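Home | Courses | Student Work | Archive | Contact

Standby Power in Shared Student Kitchens
Project report, Building Services and Energy Use, second-year group work 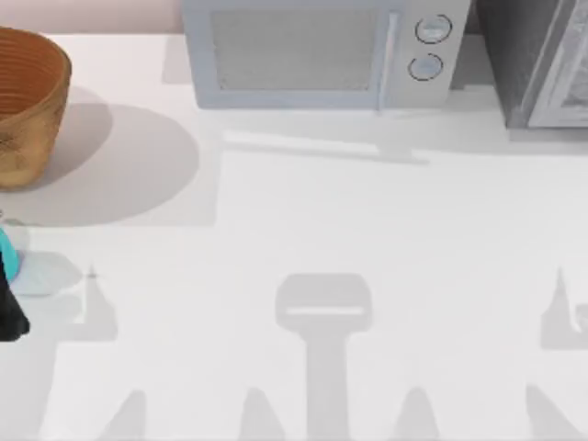

Figure 1. Kitchen counter with a microwave and a woven basket (computer rendering).

Group members: Helju Lapiņa, Gunārs Lukoševičius, Huia Tamihana
Supervisor: Margus Vītola

1. Background

Most people know that a heater or an oven uses a lot of electricity. Fewer people think about what an appliance uses while it is waiting to be used. Clocks, displays, touch buttons and power supplies all draw a small current all day. In a shared kitchen the appliances stay plugged in during breaks and overnight, and the person paying the bill is usually not the person cooking.

Our project looked at standby use in the kitchens at Trimholm, a student residence with 4 floors and one kitchen on each floor. We wanted to find out how much electricity the kitchens use when no one is cooking, and whether residents would change their habits if they knew the figure.

2. Method

We borrowed plug-in energy meters from the department and put one on each appliance that had a normal wall plug. The ovens and cooktops are wired in directly, so we left them out. The refrigerators were also left out of the standby total. They have to run all the time, and a refrigerator between cooling cycles is a different case from a coffee maker showing the time.

The meters were read at 11 p.m. and again at 6 a.m. We picked those hours after asking residents when the kitchens were quiet. On the third floor people often cook after midnight, and the readings from those nights were thrown out. Helju kept a sheet on each kitchen door where people could write down if they had used something during the night. Most did. One sheet was used for a shopping list and had to be replaced.

The first round ran for two weeks with no information given to residents. Then we put up a notice in each kitchen with the result for that floor and ran a second round of the same length in March.

3. Results

Added up over a full year at the first-round rate, the metered appliances would use 479 kWh on standby. The largest share came from the microwaves and two older coffee makers. Kettles used nothing we could measure. One radio on the second floor used more than the toaster, the kettle and the phone chargers on the same counter put together.

In the second round the overnight use fell on every floor except the first. The drop came mostly from coffee makers being switched off at the wall. The microwaves hardly changed. When Huia asked why, residents said they used the microwave clock, or that the plug was behind the appliance and hard to reach.

4. Problems with the data

One meter reset itself during a short power cut and we lost three nights. The meters are also not very exact at low loads. We checked ours against a bench meter in the lab and the readings under one watt were too high, so we counted those as zero.

Two weeks is a short time. We do not know if residents kept switching things off after the notices came down.

5. Suggestions

Power strips with a switch at the front of the counter would solve the problem of plugs that cannot be reached. Each kitchen should also have a wall clock, so that the microwave does not have to be one. We would like another group to repeat the readings in the fall with new residents.

We thank Jaanus Rimkutė at the Trimholm office for letting us into the meter room.

Related student reports
Draft Sealing in Older Stairwells
Hot Water Use Before 8 a.m.
Drying Laundry Indoors: Humidity Readings from Two Rooms
Bicycle Parking at Trimholm

Back to list | Next report | Top of page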